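Notes de cours, séance 5 : retour sur la journée portes ouvertes chez Kirier

12 partages – 4 commentaires

Bon, comme promis, je vous mets au propre ce que j'ai griffonné pendant la visite. Ceux qui n'ont pas pu venir auront au moins de quoi suivre, et les autres pourront comparer avec leurs propres notes (j'espère que vous en avez pris, hein !). Je garde l'ordre de la visite, ce qui n'est pas très pédagogique, mais on remettra tout ça d'aplomb en TD.

1. L'accueil et l'atelier Ciditz

On a commencé par la cellule de palettisation, celle que Kirier a montée avec Ciditz. Un bras six axes, une caméra fixe au-dessus du convoyeur, des cartons tous identiques. Je sais que certains ont trouvé ça un peu plan-plan, et pourtant c'est le cas d'école parfait : la pose de l'objet est connue à l'avance, la pince est dimensionnée pour lui, et le programme se résume à une suite de points de passage. Retenez le mot « répétabilité » – il reviendra à l'examen. Ne le confondez pas avec la précision ! Un robot répétable peut très bien se tromper toujours au même endroit.

Question d'une étudiante pendant la démo : que se passe-t-il si un carton arrive de travers ? Réponse de l'ingénieur : arrêt de la cellule, et quelqu'un vient le redresser. J'ai adoré qu'il le dise comme ça, sans détour.

2. L'exposé d'Amr Mansour

Amr Mansour nous a parlé ensuite de l'apprentissage par imitation. Vous vous souvenez du schéma du cours de mai, avec les couples observation-action ? Eh bien c'était ça, en vrai. Son équipe travaille sur un projet baptisé Carkomano, consacré au rangement d'objets domestiques. Une personne fait le geste avec une pince tenue à la main, on enregistre ce que voit la caméra montée dessus, et on cherche à en tirer une politique que le bras pourra suivre. Le jeu de données du projet compte 2 302 démonstrations. J'ai demandé si c'était beaucoup, il m'a répondu que ça dépendait surtout de leur variété. À méditer pour vos projets : cent fois le même geste au même endroit, ça n'apprend pas grand-chose.

Deux points à noter de son exposé :
– le recalage entre la trajectoire de la main et celle du robot, qu'on traitera à la séance 10 ;
– le choix des doigts de la pince (rigides, souples, striés), souvent négligé alors qu'il change complètement le contact.

3. La table de démonstration

Là, je suis restée plantée un bon moment, et j'ai raté le café.

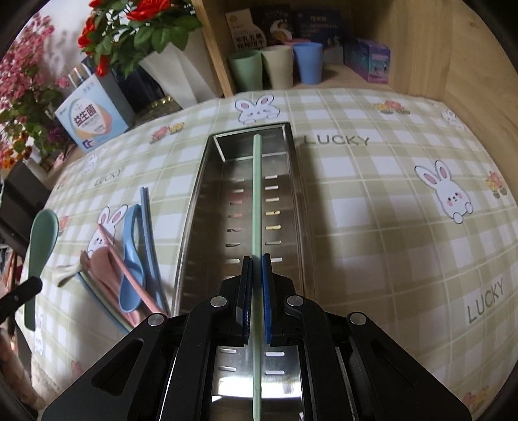
Saisir un objet long et fin, c'est un problème que j'aime beaucoup, parce qu'il a l'air bête et qu'il ne l'est pas du tout. La prise laisse facilement une rotation possible autour de l'axe de fermeture des mors, et la moindre erreur d'angle se retrouve amplifiée au bout de l'objet. Regardez la baguette vert clair au-dessus du bac en inox : les mors la serrent, mais l'extrémité arrondie est loin devant, et c'est elle qu'il faut savoir placer. Ajoutez le métal poli qui renvoie un gros reflet blanc, et vous comprenez pourquoi je vous embête avec l'éclairage depuis la rentrée. Le tas de couverts à gauche du bac pose encore autre chose, les occultations : une baguette rose passe en travers d'une cuillère bleue, donc le contour de la cuillère est interrompu, et un détecteur un peu naïf peut très bien y voir deux objets.

À faire pour la prochaine fois : dessinez une prise à deux mors sur une tige, placez les points de contact, et dites-moi quels degrés de liberté restent libres selon que le contact est ponctuel ou surfacique. Une demi-page suffit. Pour ceux qui veulent aller plus loin, le polycopié Rawashdeh a un chapitre très clair sur les cônes de frottement – lisez-le avant de vous lancer dans les calculs.

Rendu le 10 novembre, sur papier ou en PDF, comme vous préférez.

Commentaires (4)

Inès : Merci pour les notes ! On peut rendre l'exercice en binôme ?

Thibault : j'avais écrit précision partout à la place de répétabilité dans mes notes... je corrige

Marwa : Le polycopié Rawashdeh, il est à la bibliothèque ou il faut vous le demander ?

L'enseignante : Binômes d'accord. Marwa, il y en a un exemplaire à la bibliothèque, et je l'apporte aussi en TD.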